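# How do you fold T-shirts so they stay folded in a drawer?

Posted in Home & Laundry by **Moushumi Wijesinghe**, 29/03/2026

I do laundry for four people and the shirts are the part I can't get right. I fold them the way my mother did, in half the long way with the sleeves tucked back, then in half again and once more. They look fine on the stack. Two days later the drawer looks like somebody stirred it. Everyone pulls from the middle and the rest comes along.

Things I have tried so far:

- A plastic folding board. It made every shirt the same size, but it was slow and the kids broke the hinge on it.
- Rolling. Better in the drawer, but the thin shirts came out with creases across the chest.
- Drawer dividers from Emireck, the spring kind. They pop loose when the drawer is full.

The drawer is an Andberg dresser drawer, 80 cm wide and 40 cm from front to back. It is not very deep, maybe the length of my hand. Most of the shirts are plain cotton, a lot of them black, and a few are that slippery sports material.

I don't have a table big enough to fold on, so I do it on the bed. I would like to know if that is part of the problem. I would also like to know whether there is a fold that holds by itself, without clips or a board.

---

**Parkside_Dee**

Fold on whatever you have. I have folded on a bed for years and the surface matters less than people say. What matters is that the shirt is flat before you make the first fold. Most people pick it up out of the basket, give it one shake and start folding in the air, and then all the wrinkles get folded in with it.

The fold you want is called a file fold. The shirt ends up as a small block that stands on its edge, and you line the blocks up in the drawer like folders in a cabinet. You can see every shirt from the top and you pull one out without touching the others. It works in a shallow drawer as long as the block is a little shorter than the drawer is deep.

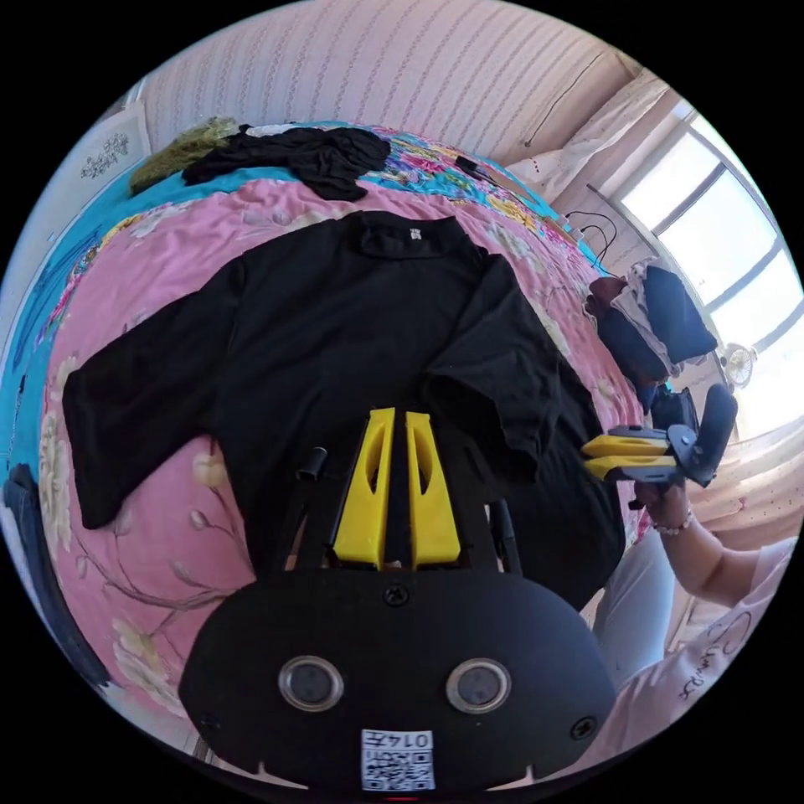 Start with the shirt laid out full length, collar away from you or toward you, whichever your arms like better. I do front side down. Pull the bottom hem with one hand and hold the shoulders with the other until the body is straight, then run your palm from the middle out to each side. Do the sleeves last. On a black tee like this one, the left sleeve is out where it should be but the right one has folded partly over, and if you start from there you get a lump on one side and a block that leans. Open that sleeve out before you do anything else. It takes a second.

Then:

1. Fold one side in toward the middle, about a third of the width. Use the outer edge of the collar as your guide.
2. Fold that sleeve back on itself so it stays inside the strip. Short sleeves usually need one fold back.
3. Do the other side the same way. You now have a long rectangle with straight sides. Check that it is the same width at the hem as it is at the shoulders.
4. Bring the hem up toward the collar and stop a little short of it, two fingers or so.
5. Fold in half from the bottom again, or in thirds for a longer shirt. Press down with your palm to get the air out.
6. Stand it on its edge with the smooth fold facing up.

If it falls over on the bed, it was folded too loose. Open the last two folds and press harder. You don't need to redo the whole thing.

Your mother's fold, in half the long way, puts all the bulk on the sleeve side. That is why the stacks slide. A thirds fold spreads it out.

For the drawer, make two rows running left to right. At 40 cm from front to back you have room for two rows of blocks if each one is just under 20 cm wide. Adult shirts come out wider than that if you fold to the edge of the collar, so go in a bit further on each side. For the kids' shirts you won't have to.

---

**tom_r_77**

Just hang them. Hangers are cheap and you never fold again. I have up to 300 things on one rail in the spare room and I can find all of it.

> **Moushumi Wijesinghe:** We have one closet for the four of us, so that won't work here. Thanks though.

> **Parkside_Dee:** Also knit shirts stretch at the shoulders on thin hangers. Fine for some, not for the heavy ones.

---

**Lindenhurst Laundry Lady**

I worked in a hotel laundry and then ran a wash-and-fold counter until I retired in December. I agree with the file fold for home. I have a few things to add about the bed, the order you work in, and black shirts.

**The bed.** A mattress gives when you lean on it, so you can't press a crease the way you can on a table. You have two ways around that. One is to put something stiff under the area where you fold. I used a piece of board covered with a pillowcase when I folded at home. The other is to fold on the bed but press on your forearm or your thigh. It sounds odd but it works for cotton. The other trouble with a bed is the blanket. Fold on a flat sheet pulled tight, with the comforter off. Loose covers move with the shirt and you chase it up and down.

**The order.** Sort the whole load by kind before you fold anything. All the T-shirts in one heap, all the pants in another, small things by themselves. If you do one shirt, then a pair of socks, then a towel, your hands have to start over each time. When I do ten shirts in a row the last ones come out neater than the first. Keep the finished pile at one end of the bed and the unfolded clothes at the other, and leave the middle clear to work in. Don't stack the finished ones too high, they tip on a mattress. Carry them to the drawer in small batches.

**Black shirts.** Turn them inside out for the wash and turn them back before they go on the bed. Brush the lint off before folding, while they are flat. Once folded you will only ever see the top edge and you'll find the lint when you are wearing it. If several people in the house wear plain black in close sizes, put a small stitch of colored thread inside the hem, one color per person. At the counter we used a laundry pen on the tag, but on a printed neck label it rubs off after a while. With thread at the hem you can also check it without unfolding the whole shirt.

**Slippery sports shirts.** They will not stand up by themselves whatever you do. Fold them in thirds the long way like the cotton ones, then roll from the hem up and pack them snugly in one corner. They don't crease much, so rolling is fine for those.

**The half-empty drawer.** This is what gets people. On laundry day the row is tight and everything stands. By the end of the week half the shirts are gone and the rest lie down. You can put in a bookend, or a shoebox cut down to the height of the drawer, and slide it up as the row gets shorter. I had the Bikora fabric bins for a while and they were all right, but they sag in the middle when they aren't full. A shoebox is stiffer.

One thing I would do differently from Dee: I fold heavy T-shirts with the front side up for the first step if they have a big print on the chest, and turn them over after. It lets you see whether the print is going to get a crease through the middle of it. For plain ones it makes no difference.

> **Moushumi Wijesinghe:** The shoebox is a good idea and I have several. How tight should the row be? Mine looks good but I have to tug to get one out.

> **Lindenhurst Laundry Lady:** You should be able to put your flat hand in at the end of the row. If you can't, take two or three shirts out and keep them somewhere else. A drawer packed to the limit gets messy as fast as a loose one, the neighbors come up with the shirt you pull.

> **Parkside_Dee:** Agree on the prints. I don't have many so I forgot about it.

---

**Moushumi Wijesinghe** (update)

I did the whole load tonight with the thirds fold. I put a cutting board in a pillowcase under where I was folding — I don't have a proper board yet — and it helped with the pressing. The cotton shirts stand up. My husband's are too tall for the drawer when folded in half at the end, so I do his in thirds and they fit with a little room above.

The sports shirts are rolled in a box from an Akanda shoe order on the right side. The lid was in the way so I threw it out. The kids' row is at the front where they can reach it. I still have to do the thread, I only have white and red in the house.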